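From: Kamlesh Bhatt
To: Binley gripper list
Date: 8 Aug 2019
Subject: Re: Pads slipping on the hand-held unit

Hi all,

Replying inline-ish, sorry, my mail program mangles the threading.

> We've swapped the pads on our Katiyar hand unit twice now and
> it still lets go of anything thin. T-shirts are fine one minute
> and gone the next. Is it the pads, the linkage, or us? Also what
> are people using to clean them? The Plokness wipes leave a film.

My money's on the linkage! We had the same grief at Skunbridge back in November and I went through 4 sets of pads before I thought to check the pivots. Grab a fingertip and wiggle it sideways. If there's any play, the two pads stop meeting square and you end up pinching with one edge, so thick stuff holds and thin stuff slides out. Ours had a tiny bit of slop on the left side and that was plenty.

What I do now: fingers closed on a strip of paper, then tug the strip from the middle and again from each end of the pad. If one end lets go easily, fix the pivots before you touch anything else. New pads on a sloppy finger wear crooked and you're back where you started (ask me how I know).

For cleaning, warm water with a drop of dish soap and an old toothbrush along the ridges, then leave them overnight. Lint packs in there like you wouldn't believe — dark fleece is the worst. I give them a scrub every 25 hours of use and write it in the log. The part number on my last bag of pads was 2747, if you want to compare with yours.

One more thing, check where your cable runs. Ours used to rub on the linkage and I've since given it a bit more slack.

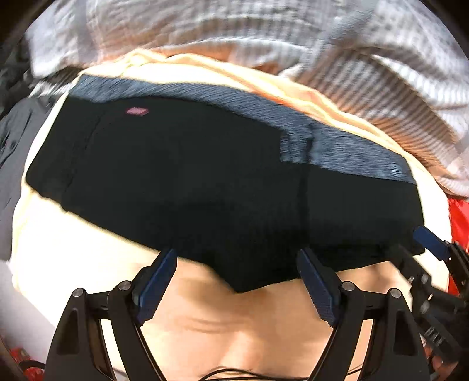
Blue pads at the lower edge of a black garment, pile underneath. Rivets on both fingers are the ones to check for play.

If the paper test comes up fine, post what you get and I'll dig out my spring settings.

Cheers,
Kamlesh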